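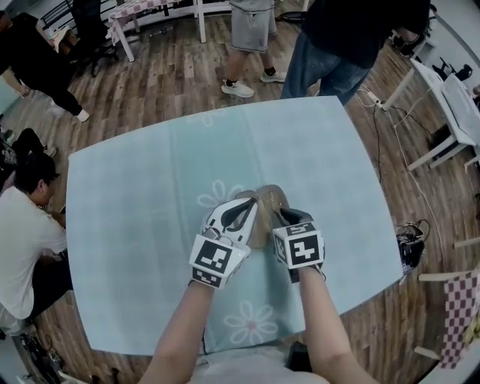 Can the area monitor be left running while its filter cartridge is changed?

The monitor must be placed in Standby before the cartridge door is opened. Readings taken with the door open are not valid and may not be entered in the station record.

Manuals > Ratar Area Monitoring > Katero Wall Unit > Section 3: Installation and First Start

Shared 14 times

SECTION 3. INSTALLATION AND FIRST START

This section applies to the Katero wall unit when it is installed in the auxiliary building of a power station. Portable units and units mounted in ventilation ducts are covered in separate manuals. The work shall be carried out by a person authorized by the station's radiation protection department.

CAUTION: The monitor gives an indication of the dose rate in the room where it is mounted. It does not replace a personal dosimeter.

Before you begin

Confirm that the work permit is open and that the control room has been told which alarm channel will be affected. Check the serial label on the unit against the delivery note. If the two do not match, return the unit to its carton and notify the stores office.

The calibration certificate is packed in the lid of the carton. Keep it. A unit without its certificate may be mounted and wired, but it may not be placed in service.

Mounting and wiring

1. Fix the back plate to the wall with the anchors supplied. The arrow on the plate must point up.

2. Hang the unit on the plate and tighten the two locking screws by hand. Finish with the hex key.

3. Open the lower cover and bring the signal cable in through the left gland. The right gland is reserved for the supply cable. Crossing the two will cause false alarms on some panels.

4. Connect the signal cable to the terminal block in the order printed inside the cover. Tighten the gland until the cable cannot be turned by hand.

5. Connect the supply cable and close the cover. Do not switch on the supply at this stage.

NOTE: At stations fitted with the older Furnberg alarm panel, an adapter card is needed between the signal cable and the panel. The card is ordered as part 641 and is not included in the carton.

First start

6. Ask the control room to place the channel in Test.

7. Switch on the supply. The display shows the software version, followed by the word WARMUP. Warm-up takes up to 17 minutes. The keypad is locked during this time.

8. When the display shows READY, enter the room code and press Accept. The code is found on the room data sheet.

9. Enter the alert and alarm set points given on the same sheet. The alert point must be lower than the alarm point – the unit will refuse the entry otherwise and return to the previous menu.

10. Hold the check source against the marked circle on the front of the housing until the alert lamp lights. Confirm by telephone that the control room has received the signal.

11. Return the check source to its container and sign it back in.

12. Ask the control room to return the channel to Service.

CAUTION: Do not leave the channel in Test at the end of a shift. If the work cannot be finished, switch off the supply, hang a tag on the unit and report the channel as unavailable.

If the unit does not reach READY

Switch off the supply and check that the cartridge door is fully closed. Start again from step 6. Should the display remain on WARMUP a second time, record the fault code shown in the lower corner and contact the Layug service desk. The desk is closed on Sunday. Faults reported on that day are answered when it reopens.

Records

Enter the serial number, room code and both set points on the installation form. The form is signed by the installer and by the shift supervisor, and a copy is kept with the calibration certificate – not inside the unit.

Section approved by Vsevolod Palamarchuk, Technical Documentation. Last reviewed in October.

3 comments

This site uses cookies to remember your language and the manuals you have opened. Accept | Manage settings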